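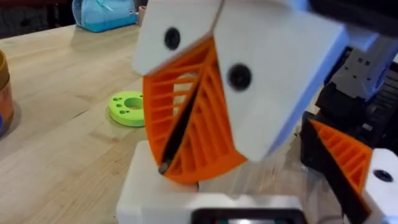
# Writing a film entry for the Cullwood index

Each film in the index has one entry. An entry opens with a credits paragraph, followed by a source note and a plot summary. The steps below use the entry for *Farnholm*, directed by Gyula Vida, as the model.

## 1. Collect the credits

Watch the end titles and copy the names as they appear on screen. Do not work from the poster, where names are often shortened. If the opening and end titles disagree, follow the end titles and record the other form in the notes field.

## 2. Write the first sentence

Give the title in italics, then the genre, then the director:

> *Farnholm* is a crime drama written and directed by Gyula Vida.

- Use "written and directed by" only when one person holds both credits alone.
- Leave out the year if it is already in the title field.
- Do not put adjectives of praise before the genre.

## 3. Add the cast

List no more than 6 actors, in billing order. Anyone billed "with" or "and" goes last, whatever the size of the part. Voice roles are marked in brackets after the name.

## 4. State the source

If the film is adapted, name the original work, its form and its author in a single sentence. A film based on a stage play that was itself taken from a novel needs both. "Inspired by" and "based on" are separate credits and must be copied as given.

## 5. Summarise the plot

The limit is 200 words, or 300 for films released in two parts. Use the present tense. Give a character's full name on first mention and the surname after that. The ending is included; the index does not carry spoiler warnings.

## 6. Check the links

Production companies have their own pages. Link the first mention only. Tranis and Restrepo each have a page for the company and another for the film of the same name, so open the link before saving.

## 7. Submit

Set the status field to "Review". Entries returned with comments stay editable for 5 days, then lock. To reopen a locked entry, use the request form at the foot of its page and quote the entry number.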